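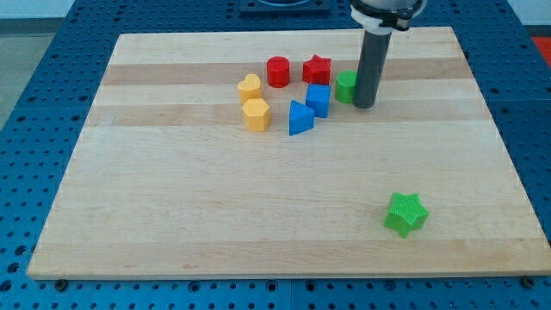

## Schneidbrettöl von Purix: drei Monate im Gebrauch

Gekauft habe ich die Flasche im Juli, nachdem mein altes Leinöl ranzig geworden war. Wer verleimte Ahornbretter hat, kennt das Problem: Die hellen Streifen vergrauen, an den Stirnseiten wird das Holz rau, und nach dem Abwaschen stellen sich die Fasern auf. Bisher habe ich alle paar Wochen mit irgendeinem Öl aus dem Küchenschrank drübergewischt. Das geht eine Zeit lang gut und klebt dann.

Das Öl von Purix ist eine Mischung aus Mineralöl und etwas Bienenwachs. Es ist bei Zimmertemperatur flüssig, im kühlen Keller setzt sich unten ein weißlicher Rand ab. Dann stellt man die Flasche kurz in warmes Wasser und schüttelt sie. Auf dem Etikett steht davon kein Wort, ich habe beim ersten Mal zwei Wochen lang fast nur Öl ohne Wachs aufgetragen.

### Auftrag

Ich habe drei Bretter behandelt: ein großes aus verleimtem Ahorn, ein kleines aus Buche und ein Stirnholzbrett von Smits, das ich gebraucht übernommen habe. Alle wurden vorher mit 240er Papier angeschliffen, feucht abgewischt und über Nacht getrocknet. Danach Öl mit einem Baumwolllappen aufgetragen, 20 Minuten gewartet, den Überschuss abgerieben. Am nächsten Tag dasselbe noch einmal.

Der Ahorn nimmt wenig auf. Für beide Seiten und die Kanten reichte ein guter Esslöffel, nur die Stirnkante wollte mehr. Die Buche liegt in der Mitte. Das Stirnholzbrett hat gesoffen wie ein Schwamm und nach dem zweiten Durchgang immer noch matte Stellen gezeigt, dort habe ich insgesamt viermal nachgeölt.

Die Farbe verändert sich kaum. Der Ahorn wird einen Hauch wärmer, der Unterschied zwischen den hellen und den etwas dunkleren Streifen tritt deutlicher hervor. Kleine dunkle Punkte im Holz bleiben natürlich, wo sie sind. Wer sie weghaben will, muss schleifen, und selbst dann kommen oft neue zum Vorschein.

### Im Alltag

Wasser perlt in der ersten Woche sauber ab. Danach lässt es nach, bei täglichem Gebrauch muss ich nach ungefähr 10 Tagen wieder dünn nachziehen. Das ist etwas öfter als beim Wachsbalsam von Vultport, den ich davor ein halbes Jahr benutzt hatte. Dafür schmiert das Öl nicht. Beim Balsam blieb immer ein Film an den Fingern, und Brot nahm leicht den Geruch an — Orangenschale, angeblich dezent.

Zwiebeln und Knoblauch zieht das geölte Brett weniger an als das unbehandelte, ganz geruchsfrei wird es aber nicht. Rote Bete hinterlässt einen Schatten, der nach zwei, drei Wäschen verschwindet. Bei Kurkuma hilft nichts. Ein Brett, das längere Zeit in der Sonne am Fenster stand, hatte den gelben Fleck irgendwann verloren.

Tassanee Jaidee aus dem Holzkurs hat ihre Bretter mit demselben Öl behandelt und kam auf längere Abstände. Sie schneidet allerdings fast nur Brot und wäscht selten nass ab.

### Was stört

- Der Ausgießer tropft. Nach jedem Gebrauch läuft ein dünner Faden an der Flasche herunter, ein Unterteller ist Pflicht.
- Der Deckel hat keinen festen Sitz. Liegend lagern geht nicht.
- Die Dosierangabe auf der Rückseite ist viel zu hoch. Wer sich daran hält, wischt die Hälfte wieder ab.
- Nachfüllpackungen gibt es bisher keine.

### Fazit

Für Ahorn und Buche kaufe ich es wieder. Für Stirnholz wäre mir ein dünneres Öl zum Grundieren lieber, mit dem Wachs erst im letzten Durchgang. Die Flasche ist nach drei Monaten noch gut zur Hälfte voll, obwohl das Stirnholzbrett am Anfang so viel geschluckt hat. Als Nächstes kommen die Kochlöffel dran, die stehen schon geschliffen im Glas.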